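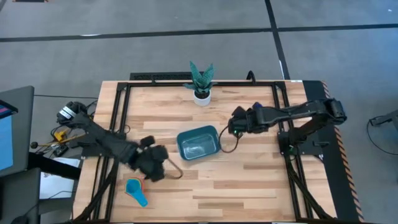 Senan Gallagher asked under our last notice whether a taped line on the floor counts as a safeguard. It does not. A line tells people where to stop. It does not stop them, and it does not stop an arm. The replies below set out our current guidance for shared workrooms with table-mounted arms.

**1/** Floor marking is required at every station in the Dornamport building. Orange-and-black striped tape means "do not cross while the arms are powered". Plain dark tape divides the floor between work areas and carries no safety meaning. Please do not use one for the other.

**2/** Where two arms share one table, each must be able to stop without help from the other, and one stop button must halt both. A button that halts only the nearer arm fails the check, however clearly it is labelled.

**3/** Indicator lights are not proof of a safe state. A small green light on a joint or a mounting block may be taken as a sign of power and nothing more. Before reaching over the table, press the stop and wait for the operator to say "clear".

**4/** Speed. With any person inside the striped line, the limit at the gripper is 97 mm per second. With the area clear, the limit is 300 mm per second for new tasks, until the task has been signed off by the shift lead.

**5/** Cables at the wrist need enough slack for the full turn of the joint, and no more. A loop that can catch a rim, a handle or a plant must be shortened or clipped before work begins.

**6/** Objects on the table. Kitchen items such as cups, tubs and trays are permitted. Glass and blades are not. Items not used in the task may stay only if they are listed on the task sheet, and that includes pot plants.

**7/** Floor cables should run along the edge of a work area where possible. Any cable that crosses a walking route must be covered. This was the most common fault in the December checks, ahead of missing task sheets.

Doina Živković asks whether the rules apply to the Ukis room as well. They do, with the same limits. The Iren room follows a separate sheet, number 3596, held at the front desk.

Comments on the draft should be sent to Bartosz Zieliński. The present version stays in force until a new one is posted on this account.

March 8, 2026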